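Leave the benchtop alone

Every May, when the weather turns and people stop spending their weekends outside, the same advice starts going around about timber. Sand it back, oil it, seal it, bring it up like new. I have done my share of this. I now think most of it is wasted effort, at least when it comes to a pale softwood surface in a room where things get made or mended.

The bench in our back room is pine. It cost $500 with the legs, which was more than I wanted to pay, and for the first few months I treated it accordingly. There was a cutting mat for knives, a tray for glue and an old towel for anything that might leak. Getting set up to fix a chair rung took longer than fixing the chair rung. One Friday I caught myself gluing a drawer front on the floor so as not to mark the bench, and that was the end of the towel.

Pale wood shows everything. Tea, pencil, metal dust and the bottom of a paint tin all turn up on it sooner or later. Dark stained timber hides the same things, and I suspect that is why people think of it as cleaner. I would sooner see what has been left behind. A smear I can see gets wiped with a damp cloth, and if it doesn't come off with the cloth it stays.
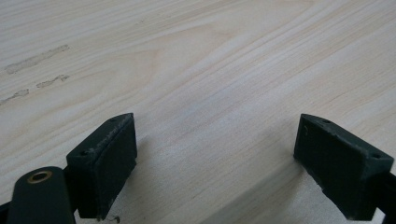
Grain and grey-brown smudges on the pale wood.

The usual answer to marks like these is sandpaper. It does work, up to a point. But softwood sands quickly and unevenly, because the pale part of each growth ring is softer than the darker line beside it. Lean on one spot for too long and you have a dip. A glass will sit crooked in it and a ruler will rock across it. I have a small shelf in the laundry with exactly this problem, and it bothers me far more than the stain I was trying to get rid of. I can't remember now what the stain was.

Then there is finish. I put two coats of Trilus oil on that same shelf and liked it for a week. It went yellow over the summer, and the grain, which had been the reason for buying pine in the first place, looked like something under a film of honey. Cultau sells a hard clear coat that a neighbour swears by. Hers looks good. It has also chipped along the front, and a chip in a hard coat means stripping the whole thing or living with a patch. Bare wood can be touched up in the one place that needs it.

There are limits to this. I wouldn't leave timber bare next to a kitchen sink or anywhere raw meat goes, and a dining table that has to take hot dishes and red wine probably deserves some protection. Splinters need dealing with straight away. If a rental inspection is coming up, you do what the lease says.

A work surface is a different matter. My routine takes 20 minutes every 6 weeks or so: brush off the dust, wipe along the grain, scrape any hardened glue with a plastic card and leave the window open until the bench is dry. I don't own a sander any more. The money I would have put into discs and tins has gone on a better lamp, and the light makes far more difference to the work than the colour of the bench does.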